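Compte rendu de la réunion d'automne, Ressourcerie de Brunach

Bon, c'est moi qui tenais le stylo cette fois, alors vous aurez droit à mes phrases à rallonge ! Nous étions quelque 30 autour des tables (enfin, autour des tables et sur le canapé à fleurs qui ne se vend décidément pas), et on a commencé avec un quart d'heure de retard, le temps de retrouver la rallonge de la cafetière.

Le compte rendu de la réunion de mai a été relu en vitesse et adopté. Une correction tout de même : c'est bien le hangar de Skulau qui nous a prêté les étagères, et non la salle des fêtes. Je corrige, avec mes excuses au hangar.
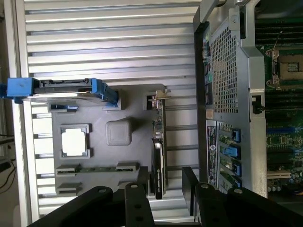 Dernière modification de cette page : 26 octobre 2019

1. Les vêtements

Gros morceau de la soirée. On croule sous les sacs depuis la rentrée et le tri prend un temps fou. Moi qui y passe mes matinées, je peux vous dire que les draps-housses se multiplient tout seuls dans le noir ! On a discuté un bon moment de la possibilité de fermer les dépôts de textile pendant deux semaines. Plusieurs y étaient opposés, en craignant (je les comprends) de retrouver les sacs devant le portail, sous la pluie. On garde donc les dépôts ouverts, mais avec une limite de deux sacs par passage, et on affiche la règle en grand à l'entrée. Quelqu'un a proposé de l'écrire aussi en allemand pour les voisins de l'autre côté du col. Adopté.

Les manteaux d'hiver sortent dès maintenant. Prix inchangés, sauf les doudounes d'enfant qui passent à trois euros.

2. Le coin électrique et informatique

On a été plus rapides. Les lampes partent bien, les grille-pain aussi, les imprimantes pas du tout : on n'en prend plus jusqu'à nouvel ordre. Pour les ordinateurs, j'ai rappelé qu'une tour, ce sont des barrettes de mémoire, des cartes et des vis, et que tout ça peut resservir séparément. Donc on ne jette pas une tour entière à la benne, merci ! Pour les disques durs, il a été redemandé que les gens effacent leurs données avant de nous les apporter. Je refais l'affichette, la dernière était illisible (c'était mon écriture, je plaide coupable).

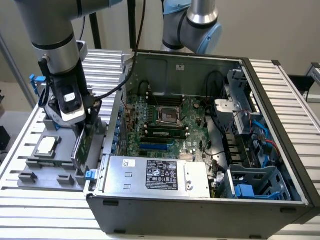
3. Le toit et les sous

Le devis de la maison Karkero est arrivé : 1 127 euros pour reprendre la gouttière côté cour et remplacer les tuiles cassées. C'est plus que ce qu'on espérait, moins que ce que je redoutais. On en a parlé longuement, y compris d'une solution à base de bâche que je ne détaillerai pas ici par égard pour son auteur. Au vote, le devis passe avec deux abstentions. Les travaux se feront avant les gelées si le temps s'y prête, et il faudra dégager les vélos qui sont rangés contre le mur. Prévoyez des gants.

Toujours côté sous, la caution pour le prêt de la remorque monte à 50 euros. Elle était à 20, et on vient de remplacer un feu arrière pour la deuxième fois de l'année...

4. La vaisselle

Question posée par l'équipe du magasin : que faire des assiettes dépareillées ? Vendues à l'unité, elles traînent. On essaie les lots surprise emballés dans du journal, en s'inspirant de ce qui marche pour les livres de poche. J'avoue que l'idée me plaît beaucoup et que je compte bien en acheter un. Les verres à moutarde, en revanche, stop, on a de quoi tenir un siège. 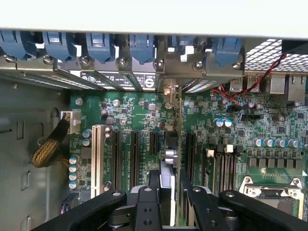
5. Questions diverses

Le restaurant Bùi nous offre des nems pour la grande vente de l'Avent, en échange de nos tables pliantes pour sa terrasse l'été prochain. Accord unanime, et applaudissements !

Les clés du local : il en manque une. Regardez dans vos poches de veste, s'il vous plaît.

L'atelier couture voudrait la petite pièce du fond, celle qui a la bonne lumière. Pas de décision, la pièce sert encore à stocker les cadres. On en reparle à la prochaine réunion, dont la date sera mise sur le tableau près de l'évier.

Fin de la séance un peu après 22 heures. Il reste un plat à gratin bleu et une écharpe à récupérer dans la cuisine.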